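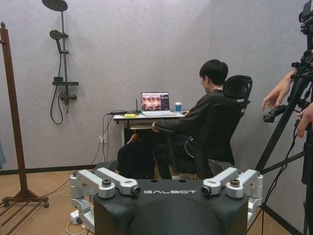 絶滅危惧種ってなに?

地球には、たくさんの種類の生き物がくらしています。そのなかで、数がとてもへってしまい、このままではいなくなるおそれのある生き物を「絶滅危惧種(ぜつめつきぐしゅ)」とよびます。「絶滅」とは、その種類の生き物が一ぴきも、一本ものこらず、いなくなってしまうことです。

どうして数がへるの?

いちばん大きな理由は、すむ場所がなくなることです。森を切って道路をつくったり、ぬまをうめて家をたてたりすると、そこにいた生き物は食べ物も巣もなくしてしまいます。

ほかの土地から人が持ちこんだ生き物に、食べられてしまうこともあります。つかまえすぎや、水のよごれも原因になります。

ポンドウッドのカエル

ポンドウッドという湿地(しっち)には、小さな茶色いカエルがすんでいます。むかしの調査では3,955ひきいましたが、まわりの水路がコンクリートになってからへりつづけ、いちばん少ない年には151ぴきになりました。コンクリートのかべはつるつるしていて、落ちたカエルがのぼれなかったのです。

そこで町は、水路の3か所にゆるい坂をつけました。4月のたまごをうむ時期には、夜のあいだ近くの道を通行止めにしています。いまでは1,000びきをこえるまでにもどりました。

調査をしているエメット・アルカンタラさんは、夜の8時から湿地を歩き、鳴き声を聞いて記録します。「雨の日のほうがよく鳴くので、長ぐつは2足持っています」と話してくれました。

レッドリストとは

どの生き物があぶないのかをまとめた表を「レッドリスト」といいます。世界全体のものと、国や県ごとのものがあります。世界ではたくさんいても、自分の県ではあぶない、という生き物もいます。メダカも、日本のレッドリストにのっています。

わたしたちにできること

かっている生き物を、川や池にはなさないでください。金魚やカメも同じです。ごみは持ち帰りましょう。めずらしい生き物を見つけたら、さわらずに場所と時間をメモして、おとなの人に知らせます。

ことばのメモ
湿地:水をたくさんふくんだ土地。
外来種:人によって、ほかの土地から持ちこまれた生き物。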